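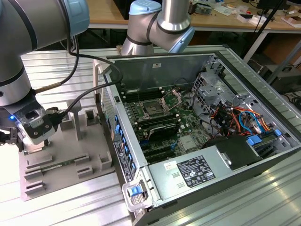

*Two arms, one over the open tower and one over the tray beside it, with a memory module in the printed tray.*

# fernby-teardown

Student project, Fernby robotics club. The arms practice assembly and teardown steps on a desktop PC lying on its side.

## Contents

- 641 episodes, 20 of them held out for testing
- `episodes/`: joint positions and gripper state
- `tray/`: print files for the fixture tray

## Known issues

- Episodes longer than 3000 steps are trimmed.
- Gripper state lags in a few early runs.

Maintainer: Aqeel Swati. Updated February 26, 2019.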